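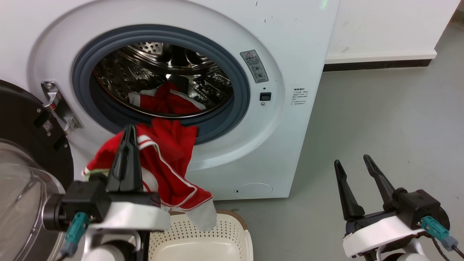 Plellow, 25/09/2020

The red one came out last because it had wrapped itself around everything else, and then there was another red one still lying at the bottom of the drum. Saranya Raju left that one where it was for a minute. The basket was on the floor in front of the machine and the kitchen radio was giving the football news from Cadetti.

She had washed the team's tops for 8 seasons. Her brother had played in the first two. After he moved away the bag kept coming, left on her step on the night of the game with the socks balled up inside it, and she had never told anyone to stop.

The coach called at noon.

"We've folded," he said. "The league wants 388 by the end of the month and we don't have it."

"What do I do with the shirts?"

He hadn't thought about the shirts. She could hear him walking around his garage.

"Keep them," he said. "Or give them away. There were 14 to begin with."

"There are fewer than that now."

"Well," he said.

She hung them on the line in the yard, upside down, pinned at the hem so the shoulders wouldn't stretch. The white piping on the oldest had gone a little pink years ago, and she had been blamed for it at the time. She looked for her brother's. It had a darn under the left arm, her own work, in thread that didn't match.

It was the fourth one along. She took it down again, still damp, and put it over the back of a chair indoors.

In the evening a boy from two doors down leaned on the fence and asked if the team was looking for players.

"How old are you?"

"Fifteen in May."

"There isn't a team," she said. "Do you want a shirt?"

He said he did. She told him to come back in the morning, when they would be dry, and to bring his friends if he had any who were tall.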